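Funar (cryptocurrency)

Funar is a proof-of-work cryptocurrency and the open-source payment network on which it runs. It was designed for small everyday payments and is mined mainly on ordinary desktop hardware. The software is maintained by the Grudska Foundation, a nonprofit body that also publishes the reference wallet. Funar is traded on a small number of exchanges and has never been among the larger digital currencies by market value.

Background

Work on Funar began as a fork of an earlier project named Jemal, a community coin whose developers had disagreed over the size of transaction blocks. One group favored larger blocks and lower fees. The other wished to keep the existing limit so that the full ledger could still be stored on a home computer. The second group left, rewrote most of the networking code and released its own software under the name Funar. Holders of the older coin received no automatic balance on the new chain, a decision that was criticized at the time and that remains a point of contention on the project's discussion boards.

The first public block was mined in June. No coins were set aside for the founders before launch, although several early participants are known to have mined heavily during the opening weeks, when the difficulty was low.

Design

Supply and issuance

The total supply of Funar is capped at 60 million coins. New coins are issued to miners as a reward for each block, and the reward is reduced by a fixed proportion every 2 years. The smallest unit, called a grain, has no separate ticker symbol and is used chiefly in fee calculations.

A new block is produced every 16 minutes on average, a longer interval than is usual for payment-oriented coins. The developers have defended the choice on the grounds that it reduces the number of competing blocks on slow connections. Merchants have generally found the delay inconvenient, and most of those who accept the coin treat a payment as final before it has been fully confirmed, at their own risk.

Mining

Funar uses a memory-intensive hashing method intended to discourage the use of specialized mining chips. The method requires a large working memory for each mining process, so that a dedicated chip offers little advantage over a general-purpose processor. The memory requirement has been raised once by a network-wide upgrade. Miners running older software were separated from the main chain at that point, and a small number continued on the abandoned branch for several weeks.

Most blocks are found by mining pools, in which participants combine their computing power and divide the reward according to work submitted. The largest of these, Pultthorpe Pool, has at times controlled more than a third of the network's total computing power. It introduced a voluntary ceiling on new memberships following complaints from smaller operators.
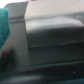

Wallets

The reference wallet is available for desktop systems and stores a complete copy of the ledger. A lighter version, which relies on remote servers for transaction history, was released later and is now the more widely used of the two. Both generate a recovery phrase of 21 words. The phrase is the only means of restoring a lost wallet, and neither the foundation nor any exchange can reissue it.

Support for hardware wallets is provided through a separate plug-in. Multi-signature accounts, in which a payment must be approved by more than one key holder, are supported in the desktop wallet only.

Governance

Changes to the protocol are proposed in writing and discussed in public before any code is merged. The Grudska Foundation employs the release managers but holds no formal veto – in practice, however, a proposal it opposes is seldom adopted. Miners signal their support for an upgrade by including a marker in the blocks they produce. An upgrade takes effect once the share of marked blocks has stayed above a set threshold for a full signaling period.

The foundation is financed by donations and by interest on its reserves. A proposal to direct part of each block reward to development was rejected by miners, and a revised version was withdrawn before reaching the signaling stage.

Use and reception

Acceptance of Funar has been concentrated among online retailers, hosting services and a number of independent music and game distributors. Physical shops have adopted it only in isolated cases. Commentators have praised the readability of its source code and the caution of its release schedule, while describing its marketing as weak and its user base as slow to grow.

The price of the coin has been volatile. Trading volumes are thin, and single large orders have produced sharp movements within an hour. Critics have argued that such conditions make the currency poorly suited to the small payments for which it was designed. Supporters reply that merchants may convert receipts immediately, though conversion fees vary considerably between exchanges.

See also

Jemal (cryptocurrency)
Mining pool
Proof of work
Recovery phrase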